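White table, off-white dishes: do I need to start over?

Filed under: Home & Kitchen > Table and Dishes > Color help

Marcelle Perrin

Hi all, long-time reader, first time I've needed to ask something. We finally got rid of the old oak table (18 years, two moves and one very bad afternoon with a craft knife) and bought a plain white one from Granitz. It cost $357 with the delivery and I love it. The kitchen feels twice as big and I can see what I'm doing when I roll out dough at the far end.

My trouble is the dishes. Everything I own is some kind of cream or beige, because it all looked so nice on the dark wood. I set the table for my sister's family last weekend and it looked like nothing was on it! My brother-in-law put his fork down next to his plate twice. The cream also looks kind of dingy to me now, like it needs a soak, and I know it's clean because I washed it myself.

So do I have to buy new plates? There's a set called Clurno at the store near me, in bright white, and I keep going over to look at it. But I have 13 dinner plates and I'm fond of them, and I'm not made of money after the table. Or do I cover the table up with a cloth, which seems silly when I just bought it for the top? I also have my mom's glasses, clear ones, and they pretty much vanish too.

Cups are the one thing I do need to buy anyway. We're down to 2 that match. Any color is fine, as long as my husband doesn't hate it. He hates orange.

Added September 29, 2021: thank you both, I'm reading all of this with the cupboard doors open. No cloth, I've decided that much.

dune_pantry

Get placemats. I use dark gray ones from Telik and they wipe off. Bright white plates on a white table are going to be worse than what you have, I would think. Also white plates show every knife mark. My aunt had them and she was scrubbing all the time.

lorraine-by-the-lake

Oh, I went through this exact thing when we redid our breakfast nook, so let me save you some money. Please don't buy the white set yet! I did that. I bought eight of them, carried them in from the car in two trips, set them out, and the only thing that changed was that my table and my plates were now almost the same white and both of them looked a little off. Two whites side by side will fight with each other, and you'll spend your dinners noticing it. I took six back (I'd already chipped one and the cat dish needed replacing).

The cream looks dingy to you right now because your eye is used to it next to brown wood. Give it a couple of weeks. What helped me was changing the things around the plates. I got napkins in a dark blue, a big green bowl for the middle, and I stopped putting the clear glasses out for everyday. The plates went right back to looking like a choice I'd made. I'd also check your light bulb - mine was one of those yellowish ones, and when I changed it for something cooler the cream cleaned up a lot. It's a cheap thing to try first.

On placemats, I go back and forth with the answer before mine. They work, sure, but with a new table I'd want to look at the table. I use mine in February when the whole house is gray and I'm desperate for some color, and then they go back in the drawer. If you do get them, buy one, take it home, and live with it for a few days before you buy the rest. The shade you see in the store under all those lights won't be the shade you get at home. Same goes for cups, by the way.

And now cups, which is where I'd put whatever money is left. Get a color, a real one, and get them all the same. Look at cream and blue together on white before you settle on anything: 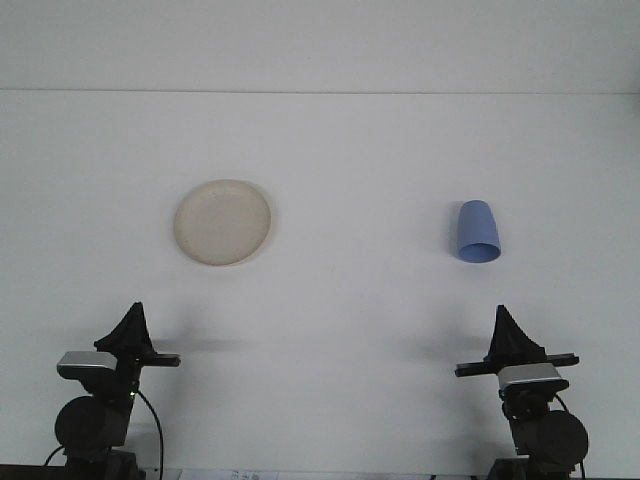
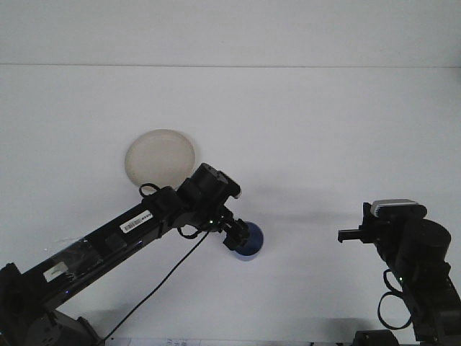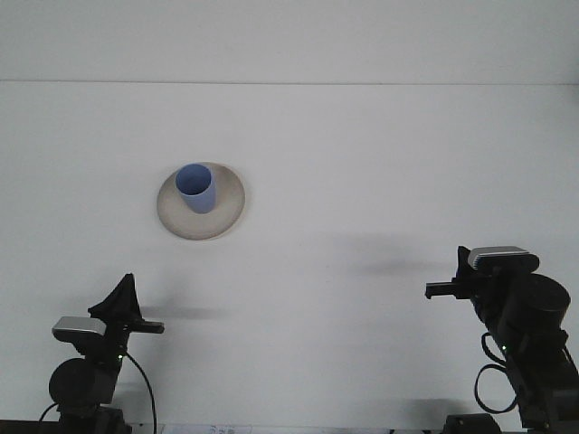
A cup gets picked up and put down all through a meal, so it's the piece you most want to be able to find without looking hard, and that's doubly true if you have kids at the table or anybody whose eyes aren't great. I'd go for a medium blue with no pattern. In the last picture the cup is standing right on the plate, and the plate is a light tan with a slightly darker rim, and I think the two of them look so good together! The rim is worth noticing too. It draws a line between the plate and the white table even though the middle of the plate is pale, so go look at your 13 and see if they have any kind of edge to them. If they do, I'd keep every one. If they're the same cream all the way across, then maybe pick up a few with a rim and mix them in, it won't bother anybody. I'd skip navy for the cups, it can look black at night, and I'd skip anything very pale because you'd be back where you started with your mom's glasses. Keep those glasses for when there's a drink in them with some color, iced tea or cranberry or whatever, they'll be fine then. Vasseur had plain colored cups on the clearance shelf when I was in there last, down at the far end past the lamps, and they sell them one at a time, so you can bring a blue one home and set it on one of your own plates for a day or two before your husband gets a vote.

Contact us | Report a post | © Table and Dishes Help Board, all posts remain the property of their authors | Back to top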